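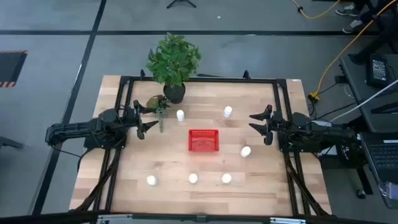
Polls closed at 8 and I'm still at the Piltavell hall, typing with one thumb. County seat race, Ortuño against Loso, and nobody from either campaign will give me a straight number. Mayuree Sangkhawat came by at 8:40, shook every hand, left again. Says turnout was "healthy." Ok. My head is like that tabletop, small white bottles spread all over it and the red basket in the middle still empty. Need to get things in the basket before deadline.

First batch up at 9:15. Loso ahead by 17. Seventeen! Out of 1,112. Cheering, then a lot of people pretending they hadnt cheered. Roughly 400 mail ballots still to go, mostly the Cosano side of the river, and that's Ortuño country if the last two Novembers mean anything.

Nipon Ruangrit thinks recount. He thought recount last time too. Filed 2 short updates, both dull. Spelled Ortuño without the ñ in one, desk caught it.

Coffee gone. Clerk says next count at 11, maybe later. Parking lot locks at midnite so I have to move the car. Call Mom tomorow. Going back in.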